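4. 실험

4.1 실험 환경과 비교 대상

본 절에서는 간식 진열대를 모사한 작업 공간에서 두 종류의 평행 그리퍼 제어기를 비교한다. 하나는 위치 제어만으로 손가락 간격을 맞추는 기존 제어기(이하 Tusum)이고, 다른 하나는 모터 전류로 접촉을 추정하여 조이는 속도를 낮추는 제안 제어기(이하 Zendero)이다. 양팔 플랫폼과 손가락 형상은 두 조건에서 동일하게 유지하였다. 손가락까지 바꾸면 결과가 더 좋아 보일 수는 있었겠으나, 무엇이 좋아진 것인지 쓸 수 없게 된다.

작업대는 Virnton 시험 세트의 배치를 따랐다. 이 세트의 원래 목적은 이동 경로 계획의 평가였고, 물체의 선정 기준은 문서에 남아 있지 않다. 그 덕에 병, 원통형 용기, 얇은 봉지, 초코바처럼 잡는 방법이 서로 다른 물체가 한 상 위에 모였다. 다층 아크릴 진열대와 철망 바구니는 충돌 검사에 부담을 주고, 투명한 포장은 깊이 추정에 부담을 준다. 선행 연구에서 흔히 쓰는 단색 육면체는 이번 비교에서 제외하였다. 두 제어기 모두 육면체에는 이미 충분히 능숙하다.

물체를 내려놓는 위치로는 크림색 쟁반과 둥근 바구니 두 곳을 지정하였다. 쟁반은 바닥이 평평하여 놓기 오차를 측정하기 쉽고, 바구니는 테두리가 두툼하고 표면이 고르지 않아 손가락이 걸리기 쉽다. 작업 공간 전체는 고정 카메라로 기록하고, 파지 순간의 판정은 손목 카메라 영상으로 하였다.
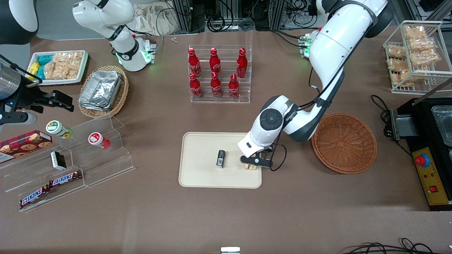

4.2 시행 절차

한 시행은 접근, 파지, 이송, 놓기의 네 단계로 구성된다. 접근 자세는 Nwachukwu 파지 생성기의 출력 가운데 점수가 가장 높은 후보를 그대로 사용하였다. 사람이 보기에 민망한 후보가 일등을 차지한 경우에도 손대지 않았다. 후보를 골라 주기 시작하면 비교 대상에 저자의 취향이 추가되기 때문이다.

전체 시행 수는 3890회이며, 이 중 통신 지연이나 비상 정지로 중단된 시행을 제외한 3062회를 분석에 사용하였다. 중단 사유의 상당 부분은 케이블 정리 상태와 관련이 있었는데, 이는 본 논문의 기여에 포함되지 않는다. 물체의 배치 순서는 매 묶음마다 무작위로 바꾸었고, 제어기의 교대는 자동으로 이루어졌다.

파지 성공은 물체가 손가락 사이에 유지된 채 이송 단계를 마친 경우로 정의하였다. 모양이 심하게 변한 경우는 성공으로 세되 별도의 변형 항목에 기록하였다. 초기 원고에서는 이 둘을 합쳐 보고하였으나, 그렇게 하면 납작해진 빵도 훌륭한 성과가 된다. 변형의 정도는 손목 영상에서 물체 윤곽의 폭을 재어 계산하였다.

4.3 무른 물체에서의 결과

두 제어기의 차이는 단단한 물체에서는 거의 드러나지 않았다. 병과 원통형 용기에서 Zendero는 Tusum보다 느렸고, 그 대가로 얻은 것은 없었다. 접촉을 조심스럽게 추정하는 동안 Tusum은 이미 다음 물체로 향하고 있었다. 제안 방법의 장점을 보이려던 첫 번째 표가 본문에서 빠진 이유가 여기에 있다.

차이는 층이 있는 무른 물체에서 나타났다. 모형 샌드위치는 빵 사이의 속이 함께 눌리므로 손가락 간격만으로는 파지력을 짐작하기 어렵다. 그림 2와 같이 아래쪽을 양옆에서 잡으면 하단의 폭이 줄어들고, 위쪽 층은 손가락의 직접적인 구속을 받지 않는다. 이 자세는 이송 중 흔들림에 불리하지만, 파지 생성기는 꾸준히 이를 선호하였다. 샌드위치를 눕혀 잡는 후보는 점수가 낮았고, 그 까닭은 생성기만 알고 있다.

샌드위치 조건에 해당하는 시행은 995회이다. Zendero에서는 하단의 변형이 줄었으나 이송 중 미끄러짐이 늘었다. 덜 누르면 덜 잡힌다는, 굳이 전류 추정기를 설계하지 않아도 예상할 수 있는 결과이다. 다만 전류 문턱값을 두 단계로 나누어 이송 직전에 한 번 더 조이면 미끄러짐은 Tusum 수준으로 내려갔고 변형의 이점은 일부 남았다. 이 이단 설정을 이후 모든 실험의 기본값으로 삼았다.
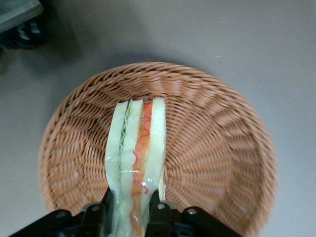 그림 2. 둥근 바구니 안에서 모형 샌드위치를 세워 잡은 그리퍼의 손목 카메라 영상. 손가락이 닿은 하단에서 폭이 좁아진다.

4.4 손목 카메라에 관한 관찰

손목 카메라의 시야에서는 그리퍼 브래킷이 바구니의 앞쪽 테두리를 가린다. 손가락이 바구니에 걸리는지를 확인하려고 단 카메라가 정작 그 부위를 보지 못하는 셈이다. 고정 카메라로 보완을 시도하였으나, 팔이 작업대 안쪽으로 굽는 자세에서는 이쪽도 가려지는 일이 잦았다. 결국 놓기 단계의 걸림은 손목의 힘 변화로 판정하였다.

물체 표면의 반사광 역시 윤곽 추출을 방해하였다. 밝은 점이 빵의 경계 근처에 생기면 폭이 실제보다 좁게 측정되었고, 이 오차는 하필 두 제어기 모두에 유리한 방향이었다. 해당 시행 중 100회 이상을 수작업으로 다시 측정하였으며, 보정 후에도 두 제어기의 순위는 바뀌지 않았다. 진짜 샌드위치로의 확장은 향후 과제로 남긴다. 모형은 여러 번 눌러도 항의하지 않으나, 실물에서 같은 문턱값이 통할지는 확인하지 않았다.

교신저자 연락처는 첫 쪽 참조 | © 저자 일동, 무단 전재 금지 | 맨 위로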